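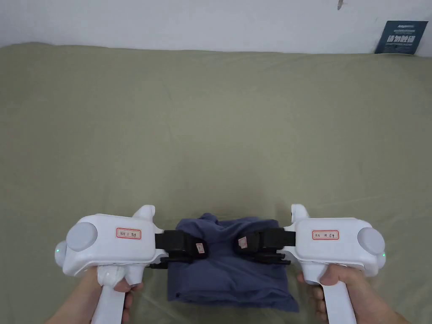 Dark blue cloth on the green bed, guest room set at the Busine open house.

I've been back from Busine for a few days and I'm still refolding everything in my linen closet, so I'd better write this up while I remember it. The open house was in February 2021, the second they've held (the January one filled up before I even heard of it), and groups were kept to 11 people. I got the last spot in mine and I'm so glad I did!

Busine takes up 700 square feet upstairs from the Rurover fabric shop, and the whole place is given over to beds, bedding and folding. You start in the sewing room, where a long table was stacked with pillowcases waiting for hems, and then you move along to the linen shelves. There are 500 pieces on those shelves, we were told, and you're allowed to touch all of them. I did my best. The Singhal flannel was my favorite -- thick, a little fuzzy, the kind of thing you want to crawl under right away.

The bedroom set was the part I'd come for. It's very plain, just white wall and a great big spread of soft green, and I loved it for that. After all the stripes and flowers in the other room my eyes could rest. The green is hard to name. In one spot I'd have called it sage, in another it looked closer to gray, and it goes beautifully with navy. I've had a navy throw for years and never once thought of putting it with green!
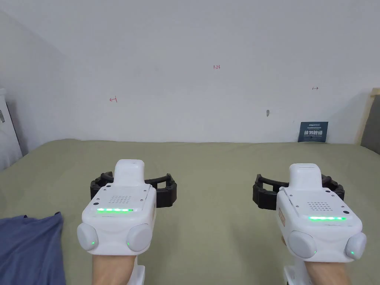 We spent a good while talking about wrinkles. I've always pulled a sheet as tight as it would go and then been annoyed when it creased anyway. The advice was to smooth from the middle outward with flat hands, a little at a time, and then leave it alone. A few soft folds are fine, and they make a bed look like somebody might want to sleep in it.

Then folding. We each got a small cloth and learned 4 folds, starting with a simple one in half and half again and ending with a tight little bundle from the Berine booklet that I got wrong twice (my corners kept sliding out). The woman next to me had hers done before I'd found the long side. By the end mine held together well enough to toss across the room, and yes, I tried it.

Wear shoes that slip off easily, and leave time for the fabric shop on your way out -- the remnant bin is by the door and it's deep. I came home with enough green cotton for two pillowcases.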